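Search stories Search Menu

We use cookies to remember your reading position. Accept Settings

Tare Weight

December

Procedure at the Plellar house was that every container be weighed empty before anything went into it. Weidong Zheng had written this down on the first morning, on a sheet taped inside the pantry door, and Li-hua Wan had initialed it. The house had belonged to their aunt. It was to be cleared, sorted and handed back to the landlord with the meters read.

The sheet had four columns: container, tare, contents, destination. Cardboard boxes were simple. They had come flat from a supplier called Hullance and all weighed the same, so Weidong weighed one and copied the figure down the column. Suitcases were weighed individually. The aunt's luggage scale, a hook on a strap with a dial, was checked against a new bag of sugar and found to read slightly high. He noted the error and subtracted it each time.

Li-hua did the rooms. She worked clockwise from each door, top shelf to floor, and called out what she found. Things for the charity shop went to the hall. Things for the cousins in Gaete went by the window, where there was a weight limit to consider, as the cousins were paying for freight by the kilogram. Things in neither group went on the white table until a decision was made. By noon the decisions had fallen behind.

"Bag," she said, in the afternoon. "Woven. Tan. Long handle."

"Contents?"

"I haven't looked."

"Then how do I get the tare?"

She set it down by the table and went back for the rest of the closet. He finished the line he was on before he turned around. 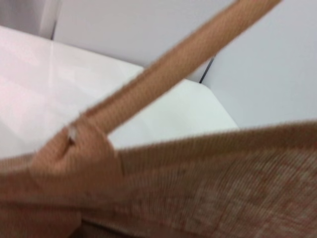 Telmo Pacheco
Contributing writer

The weave was coarse and ran in fine ribs. Where the handle met the body, the material bunched up thick, and on the thick part there was a small white patch of fraying. Weidong pressed it with his thumb. He had handled enough luggage, in eleven years at the Trinitwood depot, to have an opinion about handles. They went at the join. A strap could look sound along its whole length and the join would let go on a staircase.

He wrote "worn at handle" in the contents column, crossed it out, and wrote it in the margin.

"Will it hold?" Li-hua asked from the closet.

"Depends on the load."

"It held her shopping."

"Shopping is a variable load."

She came out with a stack of folded pillowcases and put them on the table. She opened the bag by its upper edge and looked in. Then she reached down and took out a notebook, a second notebook, and a bundle of receipts held by a rubber band that broke when she touched it.

The notebooks were ledgers. Their aunt had ruled the columns herself. Date, item, weight, price. She had bought rice, onions, oranges and washing soda, and she had weighed all of it again at home. In the last column she had entered the difference between what she had paid for and what she had received. It was usually a few grams. One entry, for oranges, was short by 200, and beside it she had written the name of the grocer and underlined it.

Weidong read four pages standing up. Then he sat on a box, which had been packed and sealed for sitting on.

"She subtracted the bag," he said.

"What?"

"Here. Every line. She's taken the bag off." He turned the ledger toward her. Inside the front cover, in pencil, was a single figure with no heading: 463.

Li-hua shook the bag out over the table. A hairpin fell from it, and some onion skin. Weidong hung it from the hook by the handle, with the bad join taking its share, and waited for the needle to settle. He read the dial, subtracted the error, and read it again from the side to be sure of the angle.

"Well?" she said.

"Four fifty, maybe. The dial isn't fine enough to say."

"It's lost some, then."

"Thread," he said. "Or she weighed it damp."

He entered 463 under tare. For contents he wrote "two ledgers, receipts." Under destination he left a space, and went on to the pillowcases, which were for Gaete, and which Li-hua had started to refold because the corners did not match.

At five she took the meter readings. He carried down the boxes for the hall. When he came back up for his coat, she had put the ledgers in the bag again and was holding it from underneath, with both arms, the handle hanging loose.

"It isn't assigned," he said.

"No," she said, and waited for him to get the door.

Get new stories by email once a month. Enter your address Subscribe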